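3.2 Collecting the shuttlecock demonstrations

Of all the tasks in the Geltance set, tidying shuttlecocks was the one our operators grumbled about most and, rather to our surprise, the one they asked to come back to. A nylon shuttlecock is an awkward little thing to pick up. The cork gives a firm hold but is round, and the skirt is easy to reach but gives way when squeezed, so a person guiding the arm has to make up their mind early about which end to go for. We left that choice entirely to the operator, and asked only that they keep to it for the whole of one demonstration.

Each operator drove the arm from a desk at our Stosport site using the Beteo handset, watching the wrist view (Figure 3) on an ordinary monitor. We had first tried guiding the arm by hand, as Breathnach allows, but people's sleeves and elbows kept wandering into the recordings, and we moved over to remote control in September.

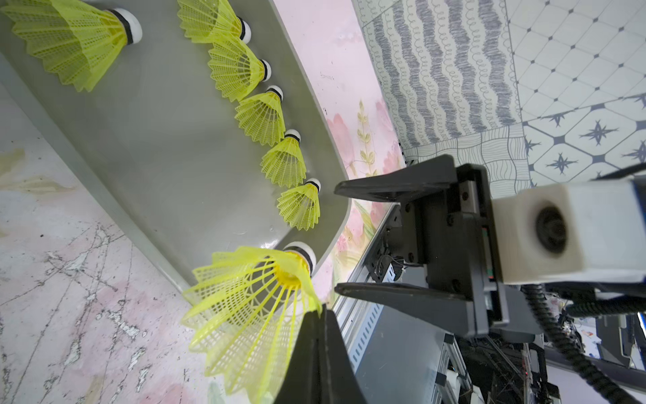
Figure 3. Wrist view for the shuttlecock task, with yellow nylon shuttlecocks lying on their sides along the curved grey tray and the open gripper at right.

In all, 14 operators gave us 1821 demonstrations, of which we set aside 223 for testing. We kept the hesitant ones. An operator who pauses over the tray, thinks better of it and comes in from another side is telling us something useful about how hard that grasp looked from where they sat, and we were loath to throw it away. Recordings were dropped only where the link to the handset failed partway through, and these are left out of the totals given here.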